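Werkstattbuch Kerkosden
12. August
Betrifft: helle Holzplatte, Pflege, Lakton gegen Seife

Seit Juli liegt der Kanister Lakton im Regal, und jeder, der daran vorbeigeht, erzählt mir, wie gut das Zeug sein soll. Benutzt hatte es bis heute keiner. Der Vertreter von Declercq hat es mitgebracht, als er eigentlich nur die Schleifmittel liefern sollte, und dazu ein Blatt mit Versprechungen: kein Nachdunkeln, kein Anfeuern, kein Kaffeerand. Wie lange die Proben für diese Behauptungen gelegen haben, steht nicht drauf. Ich habe nachgefragt und ein zweites Blatt bekommen, mit demselben Text in größerer Schrift.

Ausgangslage, damit es nicht wieder verloren geht: Die Platte soll hell bleiben. Darauf haben sich alle geeinigt, und das ist auch das Einzige. Öl scheidet für mich damit aus. Die Probe mit dem Plumow-Öl vom letzten Winter ist honiggelb geworden, obwohl auf der Dose »farblos« steht. Das Brettchen hängt noch neben der Tür, wer es nicht glaubt, soll hingehen und nachsehen. Vorher war das dasselbe Holz wie die Nachbarprobe.

Welches Holz die Platte selbst ist, kann ich nicht mit Sicherheit sagen. Auf dem Lieferschein steht »Massivholz hell«, was auf so ziemlich alles passt. Amparo tippt auf eine Sorte, ich auf eine andere, und keiner von uns würde Geld darauf setzen. Ich schreibe deshalb weiterhin nur »hell« und nehme mir vor, beim nächsten Mal vor dem Abladen zu fragen.

Vormittags Proben angelegt. Material: der Verschnitt, der beim Ablängen angefallen ist, also wenigstens dieselbe Lieferung. Alles mit Körnung 100 geschliffen und abgesaugt, danach mit dem feuchten Lappen gewässert und trocknen lassen. Feiner wollte ich für den ersten Durchgang nicht gehen, weil eine polierte Fläche die Seife schlecht annimmt. Behaupte ich jedenfalls seit Jahren. Geprüft habe ich es nie ordentlich, das wäre auch mal fällig.

Probe A bleibt roh. Probe B bekommt Lakton, unverdünnt, wie auf dem Kanister angegeben. Probe C bekommt Seifenlauge, etwa 100 Milliliter für die ganze Fläche, warm aufgetragen und nach dem Einziehen abgenommen. Probe D wollte Amparo unbedingt: ein Rezept aus einem Haushaltsbuch von 1880, Milch mit Kalk. Ich habe nichts gegen alte Rezepte, aber gern wird vergessen, dass die Tische von damals, die wir heute noch bewundern, eben die sind, die übrig geblieben sind. Über die anderen schreibt keiner. 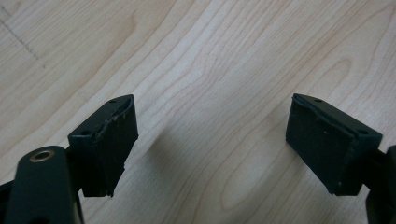

Foto: Amparo Moya

Zum Farbeindruck: Mir ist bei Bildern von hellem Holz grundsätzlich nicht zu trauen, und den Bildern auch nicht. Je nach Licht kippt der Ton ins Gelbliche oder ins Graue. Wer später eine Probe gegen ein Foto halten will, soll es lassen. Verglichen wird am Nordfenster, Brettchen neben Brettchen, und zwar mit abgedeckter Hälfte. Auf jeder Probe klebt ein Streifen Karton über der linken Seite. Bitte nicht abziehen, um »nur kurz zu gucken«. Das ist im Juli passiert, und die Reihe war hin.

Nachmittags, erste Eindrücke:

A, roh: wie erwartet. Nach dem Wässern standen die Fasern hoch, einmal leicht nachgeschliffen, jetzt gut. Würde ich so natürlich nicht in Betrieb nehmen.

B, Lakton: lässt sich angenehm streichen, das gebe ich zu. Beim Auftragen milchig, beim Trocknen klar. Im Streiflicht sieht man allerdings die Ansätze, und zwar genau dort, wo ich kurz abgesetzt hatte. Auf einem Brettchen ist das egal, auf einer ganzen Platte hätte ich gern die Hand gesehen, die das ohne Ansatz hinbekommt. Anfeuern: etwas weniger als bei Öl, aber »kein« ist gelogen. Neben A gelegt, sieht man es sofort. Geruch geht so.

C, Seife: stumpf, blass, fühlt sich gut an. Kann aber sein, dass ich voreingenommen bin, ich nehme zu Hause auch Seife. Amparo findet die Fläche kreidig und hat mit dem Fingernagel einen Strich gezogen, der blieb. Wischt sich weg, aber eben erst beim Wischen. Nach meinem Gefühl zu viel Seife in der Lauge. Morgen dünner ansetzen, dann neu urteilen.

D, Milch und Kalk: fleckig. Amparo meint, das müsse durchtrocknen. Ich meine, das ist fleckig. Bleibt trotzdem in der Reihe, damit es hinterher nicht heißt, ich hätte es aussortiert, weil es mir nicht passt.

Kaffeeprobe auf allen Brettchen, je ein Tropfen auf der offenen Seite, Einwirkzeit 2 Stunden, danach mit klarem Wasser abgenommen. A hat den Rand behalten, geschenkt. B hat auch einen Rand, schwächer, aber deutlich genug, um beim nächsten Anruf bei Declercq davon anzufangen. Mir wird man dann sagen, die Schicht sei noch nicht ausgehärtet. Mag sein. Auf dem Kanister steht »nach einer Stunde belastbar«, und was ein Tropfen Kaffee anderes sein soll als Belastung, möchte ich dann erklärt haben. C hat den Tropfen ebenfalls angenommen, der Fleck ging mit etwas Seifenlauge weitgehend raus. D konnte ich nicht beurteilen, vor lauter eigenen Flecken.

Was die Reihe nicht hergibt, und das schreibe ich lieber gleich dazu: Es ist ein Brettchen pro Mittel. Der Verschnitt kam von verschiedenen Enden der Lieferung, die Maserung ist nicht gleich, und D saß näher am Fenster als die anderen, weil auf der Fensterbank kein Platz mehr war. Über Abrieb sagt das gar nichts. Über das nächste Jahr sagt es auch nichts. Falls jemand aus dieser Seite eine Empfehlung für die große Platte ableitet, dann ohne mich.

Amparo hat gefragt, warum wir nicht einfach lackieren. Kann man machen. Dann ist die Platte ein Jahr lang schön, danach hat sie den ersten Kratzer bis aufs Holz, und um den herum wird es grau, und lokal ausbessern lässt sich das nie unsichtbar. Bei Seife nimmt man an der Stelle Schleifpapier und Lauge und ist am selben Tag fertig. Das ist der Vorteil, der mich überzeugt. Dass Seife besser schützt, behaupte ich nicht.

Offen:
Lauge dünner ansetzen, neue Probe C2 auf frischem Verschnitt.
Lakton nach einer Woche noch einmal mit Kaffee, diesmal auch mit Öl aus der Küche.
Holzart klären. Amparo ruft beim Händler an, mir sagen sie dort immer nur »hell«.
Schleifprobe feiner als 100, gegen meine eigene Behauptung von oben.
Die Kartonstreifen frühestens nach vier Wochen abziehen, und dann bitte zu zweit.

Nachtrag, abends: D ist inzwischen trocken. Immer noch fleckig, aber anders. Amparo sieht darin einen Fortschritt.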